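Stelska Cable, 2019-08-21. Notice to installers, distributors and building owners on our multi-core alarm and door control cable. The notice runs over several posts. Please read all of them before placing an order.

From this month, the Closel line of alarm cable is supplied in two forms: unshielded for indoor runs, and foil shielded with a drain wire for runs that pass near power lines, elevator motors or large lighting circuits. The conductors are stranded bare copper in both forms.

Copper-clad aluminum isn't used in any Closel cable. It is lighter and cheaper, but its resistance is higher, and a door lock at the far end of a long run may not receive enough voltage to release. Buyers comparing prices should ask each supplier which metal is used and have the answer in writing.

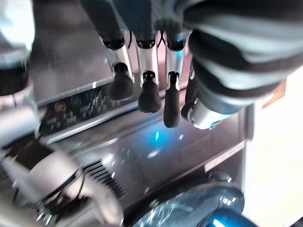 Front of the espresso machine, close view.

On voltage drop. The locks on a door control system draw far more current than the readers. We recommend that the lock supply be carried on its own pair with a thicker conductor, and that the reader data be carried on a separate shielded cable.

Our application engineer, Usha Fernandes, has revised the table of maximum run lengths. It now lists each conductor size against lock current at 12 V and 24 V. Installers holding the earlier table should discard it. The column for 24 V locks contained two errors.

Closel cable is packed in boxes of 500 feet and on wooden reels for larger orders. Length marks are printed on the jacket at every foot, counting down to zero, so the length left in the box can be read at any time. The minimum order for reels with a customer's own jacket printing is 41.
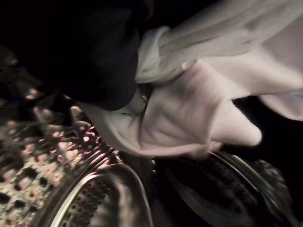 Black garment and white fabric.

On jackets. The standard jacket is gray PVC for general indoor use. Where cable passes through an air-handling space, local code will normally call for a plenum-rated jacket. We supply this in white. The two are not interchangeable, and the inspector's reading of the code governs.

The standard jacket is not intended for direct burial or for long exposure to sunlight. For gate and parking lot work, please order the outdoor form, which has a black polyethylene jacket and a water-blocking gel. The gel should be wiped from the conductors before they are terminated.

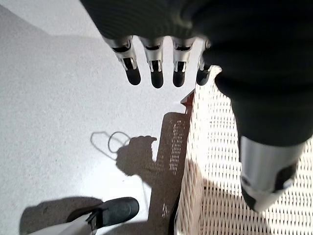
The drain wire of the shielded form should be grounded at one end only, normally at the control panel. Grounding at both ends can create a loop, and the hum or false signals that follow are often blamed on the reader. At the far end the drain wire should be cut back and taped.

Splices inside walls are not covered by our warranty. If a run must be joined, use a junction box that can be reached later, and carry the shield across the joint.

Samples are cut from current stock and sent with a test sheet giving conductor resistance, insulation resistance and jacket thickness. Up to 235 feet may be requested by registered distributors at no charge, once per cable type. Requests go to Malathi Amin in the sales office.

The Skoment tester, which many of our customers use to check alarm loops, will read Closel cable correctly on its standard setting. Please disconnect the end-of-line resistor first. A reading taken with the resistor in place is not a reading of the cable.

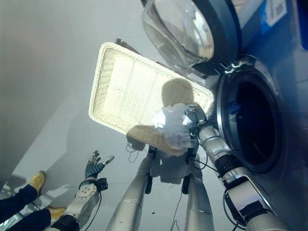 Returns. Unopened boxes may be sent back within 30 days with the lot number from the end label. Opened boxes are accepted only where a fault is shown. Please keep at least ten feet of the affected cable uncut, with the printed jacket marks still legible, so that the lot can be traced.

Lot 299 was printed with the wrong conductor count on the box label. The cable inside is four-conductor, as the jacket states, and it meets specification. Replacement labels are available on request.

Technical questions on this notice may be addressed to Subbarao Chowdary, quality department. Orders already confirmed for August will ship at the confirmed price.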